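Leave the Bed Alone

Langlois, where I rented a room for most of my twenties, had a house rule that beds were to be made by nine. The rule was typed on a card and taped inside the closet door. I followed it for six years and I have been arguing with it ever since.

My position is simple. Making the bed is a habit we have talked ourselves into treating as a virtue. Children are told it builds character. Adults are told it is the first win of the day, and that people who skip it are probably behind on their taxes too. I have paid my taxes on time every year and my bed is a heap right now.

I am not against clean bedding. Sheets should be washed, and washed more often than most people wash them. But a made bed tells you nothing about when that last happened. My friend Lambros Raptis had the best-looking bed I ever saw in a shared apartment, with the corners tucked in like an envelope, and he changed the sheets when his mother visited.

There is also the matter of what all this costs. A department store in Plallirdale had a bed set in the window this fall with a matching throw and a row of pillows nobody is supposed to sleep on. The pillows were 80 dollars each. At night you have to put them somewhere, usually the floor, and in the morning you pick them up again. People pay for this.

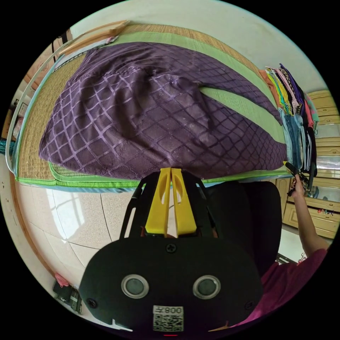

I grew up with less bedding and less fuss. We had one blanket each and an extra for December, and what we did with them after we got up was our own business. My aunt folded hers. My father kicked his to the foot of the bed and found it there in the evening. Both of them held down jobs and raised children, and I never heard either one bring it up with the other.

When I wrote a shorter version of this for the neighborhood newsletter, Polyxeni Tsolakis sent me a long reply. She says the bed is the biggest thing in the room, so if it is neat the room looks neat, and she feels calmer walking past it. I believe her. If it makes you feel better, do it, and enjoy it. She also says that guests notice. Guests in my bedroom are lost on the way to the bathroom, and I point them down the hall.

What I object to is the scolding. Kosmas Balaskas and his teenage son had the same fight every school morning for a year, over a bed behind a closed door. The boy was getting up on time, eating breakfast and catching his bus. Kosmas finally dropped it, and he tells me the mornings are quieter now. The bed looks terrible - he checked.

Parents have a limited number of things they can insist on before a kid stops listening. I would spend mine on homework, seat belts and being decent to people. The blanket can stay where it landed.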